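How to Set Up a Key Ring System for a Small Building

Most small buildings run their keys off a row of nails, a coffee can, or a drawer. That works until two people need the same key on a Thursday afternoon. The setup below is the one we use at Huslow, where we look after storage units, two laundry rooms and a workshop. It takes an evening to put together and very little time to keep up.

What you need

A numbered key holder. A metal disc or plate with punched holes and stamped numbers is the sturdiest kind. Plastic ones crack at the holes.
Split rings, small enough to pass through the holes and large enough to turn freely once they are on.
Plastic key tags in several colors.
A fine permanent marker.
A notebook or spreadsheet for the key list.
A split ring opener, or a blunt butter knife if you don't have one.

Step 1. Sort before you tag

Empty everything onto a clear table. Take all the keys off their old rings, including the ones you are sure about. Try each key in its lock and set it down in a group: outside doors, shared rooms, storage, padlocks, unknown. Unknown keys go in an envelope with the month written on it. We label ours "March" and go through it again the following March. Anything still unknown then gets recycled.

Don't skip the testing. Leif Hovland did our first round from memory, and four of the storage keys ended up under the wrong numbers.

Step 2. Pick colors by type of door

Use color for the kind of door and the number for the exact door. If you give every door its own color you will run out fast. Our colors:

Red: outside doors
Green: shared rooms
Yellow: workshop
Pale green or teal: storage
Black fob: master, signed out by name only

Don't write the address on a tag. A lost key with an address on it means changing the lock.

Step 3. Number the holder

If your holder is already stamped, use those numbers and start your list from them. Leave gaps between groups. We left several places free after the storage keys and have used most of them. If you are working from a blank plate, stamp or engrave the numbers next to the holes before you hang any rings. It is very hard to do afterward.

Step 4. Thread the rings

Open the split ring at one end, start it through the hole, and rotate it until both layers are through. Work in one direction along the rim. Put all the empty rings on first, check that they swing, then add keys. A ring that binds is too thick for the hole and should come off now.

Each tag goes on the same ring as its key. If you have two copies for one lock, keep both on one tag. Keys that hang in a bunch will tangle, so lift the bunch by the ring and let the keys drop apart before you try to work one free. Pulling on the tag only tightens it and will snap the loop on the cheaper tags.

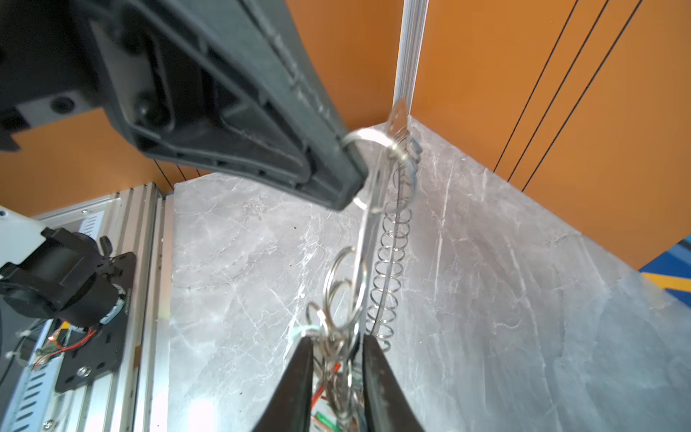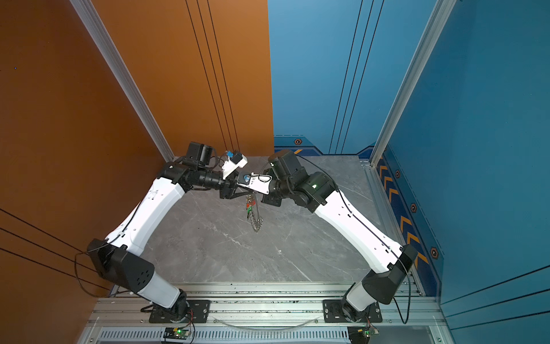
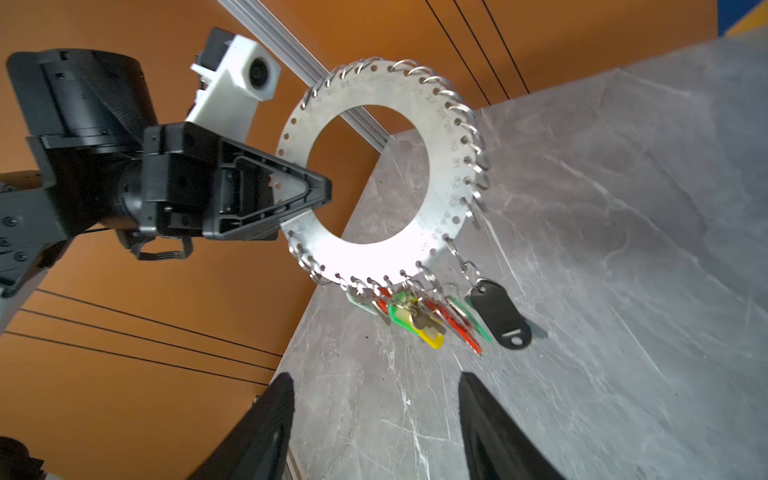 Stamped numbers along the rim, with the tagged keys hanging from the disc.

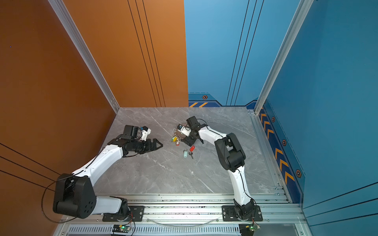 Step 5. Write the list

One line per number: number, color, door, how many copies, who has one. Keep the list somewhere other than next to the keys. Ours is a spreadsheet with a printed copy in the office file. Birger Kvam also keeps a column for the code cut into each key, so a replacement can be ordered without taking the original to the shop.

Step 6. Signing out

A clipboard on a hook is enough. Number, name, time out, time back. Check it at closing. If a key is missing two days in a row, call the person.

Upkeep

Go over the rings twice a year. Look for rings that have spread open, tags with worn writing and keys that have bent. Replace a spread ring right away, as squeezing it shut with pliers lasts a week or so. Tags fade fastest near a window, and red goes first.

When a lock is changed, take the old key off the same day and cross out the line. Don't reuse the number until the new key has been tried in the door.

For buildings with more than 50 doors, use two holders and split them by floor. The numbers on the second should pick up where the first one ends.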